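4.2 Itching in the donor area

I'll admit I didn't expect to write a whole section on itching. When Ehsan Paracha and I planned the Hanlow survey, we cared about shedding and scab loss, and the itch question only got in as a spare line near the bottom of the form. Then the replies came back. Of the 551 people who filled it in, a good many skipped the boxes we had worked so hard on and wrote long notes about the back of their heads!

What they described was pretty consistent. The itch started a few days after surgery, got worse in the evening, and bothered people more in the donor strip than up front where the grafts went. Most had let it go by day 14, although 22 people were still scratching when we called them in April (and two of them scratched while we talked, or so they told me).

We tried to tie this to how the scalp was washed. The Kandivik clinic had its patients start gentle washing on day two, and Prolleck told them to wait until day five. I had my money on early washing, and the early group did report less itch, but the gap was small — around 12 percent — and the two clinics differ in other ways too, so I wouldn't lean on it.

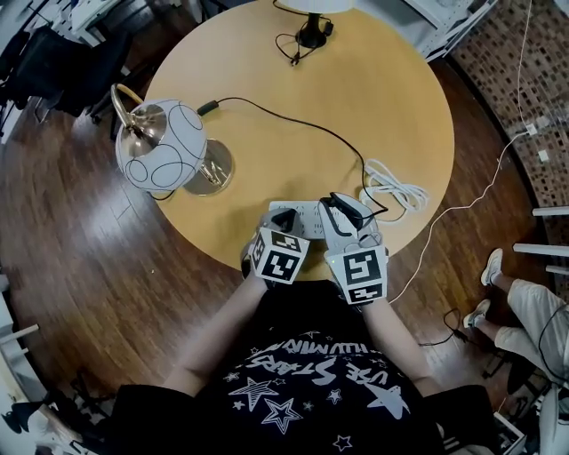

The Chang scale, which we used for scoring, also lumps itching together with tightness, and I'd want those split before anyone runs this again.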